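Prendemstead furniture plant to add second finishing line

Renaud, the table and desk maker on the north side of Prendemstead, will add a second finishing line at its Fatolier Road plant, the company announced. Work on the building is due to start in October.

The addition will take up the old loading yard behind the main hall. Renaud says the line will let it finish 700 tabletops a week once it is running at full speed. The plant now employs 233 people, and the company plans to hire 20 more, most of them for the evening shift.

The new line will handle tops for schools, libraries and offices, which make up the largest share of the plant's orders. Home furniture will stay on the existing line. Renaud said orders from school districts have grown faster than the plant could fill them, and that some buyers waited through most of the summer for deliveries.

Plain white tops remain the company's best seller, followed by light gray. The company dropped its darker colors from the school catalog last year after orders for them fell off, though they can still be ordered for offices.
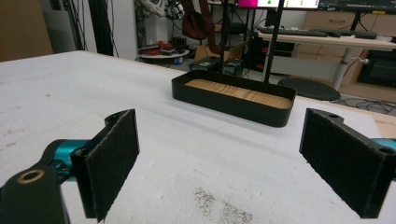
A white tabletop with a matte surface.

The town planning board approved the addition after two hearings. People living on the streets closest to the plant had asked about truck traffic and night noise. Under the terms of the approval, trucks must use the Fatolier Road gate and may not enter or leave after 9 p.m. Renaud will also put up a sound wall along the east side of the property before the new line opens.

A request to widen the plant's driveway was put off. The board wants a drainage study first - the low end of Fatolier Road flooded twice last spring - and will take up the matter again when the study is done.

The dust collection system for the new line will come from Firnodo, which also supplied the equipment now in use at the plant. The new system will be housed inside the building. The current one stands outdoors near the parking lot and has been the subject of noise complaints in the past. Renaud said it will be moved indoors as part of the same project.

Construction is expected to last 3 months, with another few weeks for setting up and testing the equipment. The plant will stay open during the work, but the employee entrance on the yard side will be closed and workers will use the front doors. The factory outlet store will keep its regular hours. Parking for store customers will move to the gravel lot across the street.

Job openings will be posted at the plant office and on the company's website. Renaud said no experience in furniture making is needed for most of the positions, and training will be paid. Applicants for the evening shift must be at least 18.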